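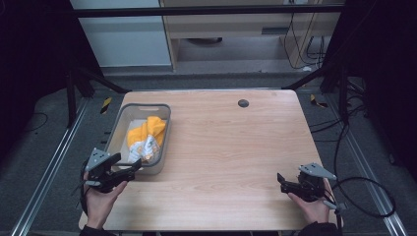 HIMDALE, Apr 13, 2020. Nelteo today released the Hakholm table and the Mowat basket, a work surface and storage container designed to be used together for sorting, folding and putting away household linen. Both products are available to order now through the company's Himdale showroom and by mail.

The Hakholm is a freestanding rectangular table intended for laundry rooms, spare bedrooms and shared utility rooms in apartment buildings. It has a light wooden top with a straight grain, rounded corners and one round grommet hole for a power cord. The hole accepts the plug of a standard household iron or table lamp, so a cord can be routed under the top and kept out of the folding area. A snap-in cover is supplied for households that do not iron at the table.

The Mowat is a rectangular plastic basket in gray with low walls that flare slightly toward the rim. A horizontal slot near the rim serves as a handle. The wall height was set for tabletop use. Users can reach a tea towel, pillowcase or cloth napkin at the bottom of the basket without lifting the elbow over the rim, and can see what is left to be folded. Empty baskets nest for storage.

Nelteo developed the pair after a review of how customers used its earlier folding station, which combined a fixed bin and a hinged shelf in one unit. The company collected 136 written responses. The most frequent complaint was that the bin could not be moved to the other side of the work surface. Left-handed users reported having to carry each item across the body before folding it. Others wanted to take the bin to the dryer and bring it back full.

"We took the station apart and sold the two halves separately," said Ottar Torvik, product manager for home storage at Nelteo. "The basket goes wherever the user wants it. Most people in our trials set it at one side of the top and folded in the open area next to it. The table had to be wide enough for that and still pass through an interior door on its side."

Trials were run over 3 months in private homes and in one shared laundry room. Participants sorted mixed loads of small items, including printed kitchen cloths, hand towels and children's bedding. They were asked to start with unfolded items bunched in the basket, as they would come from the dryer, and to finish with flat stacks on the table. Two changes were made to the design as a result. The basket corners were rounded further to stop knit fabrics from catching, and the grommet hole was moved away from the front edge of the table, where it had interfered with smoothing large pieces.

The finish on the Hakholm top is a clear matte coating. It can be wiped with a damp cloth and mild dish soap. Nelteo does not recommend ironing directly on the surface; a pad should be used. Standing water should be wiped up promptly, particularly at the grommet. The Mowat can be washed by hand in warm water. It is not intended for hot ashes, solvents or outdoor storage in freezing temperatures.

Assembly of the table requires one person and the hex key included in the carton. The legs attach with bolts to threaded inserts under the top. Bolts should be tightened by hand first, then with the key once the table is upright on a level floor. Leveling feet are fitted at the factory. The basket requires no assembly.

The Hakholm ships in one flat carton with legs, hardware, grommet cover and instruction sheet. The Mowat is sold singly and in sets of 2. Customers who own the earlier folding station can continue to order replacement hinges and shelf brackets under the existing part numbers, and the station itself will remain in the catalog until August. The replacement bin for that model has been discontinued. The Mowat does not fit the old bracket.

The first production run of the table is limited to 886 units. Orders beyond that number will be accepted and filled from the second run, for which a ship date has not been set. Basket production is not limited.

Availability

Hakholm table: light wood, one size.
Mowat basket: gray, one size, single or set.

Price lists, care sheets and dimension drawings are available to retailers on request from the Himdale office.

About Nelteo

Nelteo designs and sells storage products and work furniture for the home. The company is based in Himdale, where it operates a showroom, a parts counter and a small test laundry.

Press contact: Ottar Torvik, Nelteo, Himdale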